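Home / Pantry / Getting the Noodles in Order

How to Sort and Store a Pile of Ramen Packets

If your house is anything like mine, instant noodles come in faster than they get eaten. A few from the corner store, a few more from the big shop in Urkberg, and before long there's a drift of them at the back of the cabinet, half of them hiding behind the flour. I've put off dealing with mine more times than I'd like to admit, and it's a pleasant little job once you get going - put the kettle on first and you'll be done before your tea is cool enough to drink.

What you'll need

A clear table, a damp cloth, a marker, and one shallow bin or shoebox. I use a Plumenell bin that is 19 centimeters deep, and packets stand up in it nicely on their short ends. A shoebox does the same work for free, so please don't go out and buy anything on my account!

Step 1: Get everything out

Pull every packet out of the cabinet and put the whole lot on the table. Check behind the cereal, and check the camping box too (mine had a couple in there from last summer). Don't try to be neat yet. Wipe the shelf down while it's bare and leave the door open so it can dry.

Step 2: Spread them flat

Lay the packets out in one layer so you can see every label. It's fine if a few overlap. Some will land upside down, and you can turn them as you go. Maruchan makes this easy, as the wrapper color tells you a lot before you've read a word, but do read the flavor anyway. I once made a whole pot of the wrong one for a guest who doesn't eat chicken, and I still feel bad about it.

Step 3: Look over the wrappers

Pick each one up and run a thumb along the seals at both ends. A crumpled wrapper is nothing to worry about. A split seam or a pinhole is, and those go in the trash. If the noodles inside have broken up, set that packet aside for soup or for a crunchy salad topping, where it won't matter a bit.

Find the date while you have it in your hand. Anything coming up in the next month or two gets a dot from the marker on the corner.

Step 4: Group by flavor

Make a short row for each flavor. Soy sauce in one, chicken in another, and so on down the table. You'll see right away what you've been overbuying, and you can leave that one off the list for a while.

Step 5: Fill the bin

Stand the packets up like cards in a file, one flavor behind the other, with the dotted ones at the front of each group. Keep the bin somewhere cool and dry, away from the stove. Ours used to live right over the oven and I moved it in November, when the baking started up again.

New packets always go in at the back of their row. That's really the whole system, and it has held up well here, even with hungry people digging through it at 11 at night.

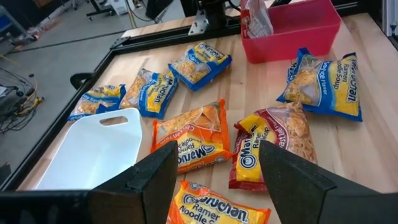

Maruchan packets spread out on the table, with soy sauce and chicken flavors in the mix.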